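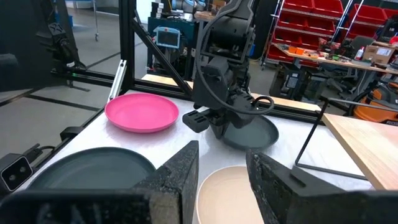

Progress report, Welari Community Movement Program
2019-10-17

Hi Capucine,

I know you asked for two pages and a spreadsheet. The spreadsheet is coming separately (Minttu Kauppinen has it and is fixing the mileage tab), so this is the talky part.

We're now running 8 weekly classes, up from five when the grant started. The hip and ankle class at the Sirner branch fills up every time, and I've had to start a waiting list for it, which I did not see coming. The shoulder class is slower. People sign up when something hurts, come twice, feel a bit better and disappear. I've moved it to late morning and swapped the long lecture at the start for ten minutes on the floor with a foam roller, and I'd like to give that until the end of the season before we decide anything.

In total 115 people have come to at least one session, and 1496 attendances are signed in on the sheets. Most of our regulars are over sixty, with a smaller bunch of desk workers in the evening who all have the same tight hip flexors. I do too, so no judgment!

What we teach hasn't changed a lot. Calf raises, sit to stand, side planks against a wall, slow rows with a band, and a lot of hip hinging with a broomstick along the spine. The hinge is still the hardest thing to get across. Folks want to squat it. I've started having them stand a few inches from the wall and reach back for it with their rear end, and that works for most of them.

We lost some ground in August. The floor at Jitetti was being redone and we had to squeeze everyone into the small room, so no mat work for those weeks — just standing and chair exercises. Two classes were called off completely. I've marked them in the sheet.

On money: the bands wore out sooner than I budgeted for, and I've ordered the heavier ones. Room hire is under budget and I'd like to move what's left there over to equipment, if you're okay with that. I do need a yes in writing.

Still to do: the 11 home visits we promised for people who can't get to a class (four done so far), the balance re-tests, and the printed exercise cards. Rathore has the card text and owes me a proof.

Call me if anything looks off. I'm teaching most mornings, so after lunch is best.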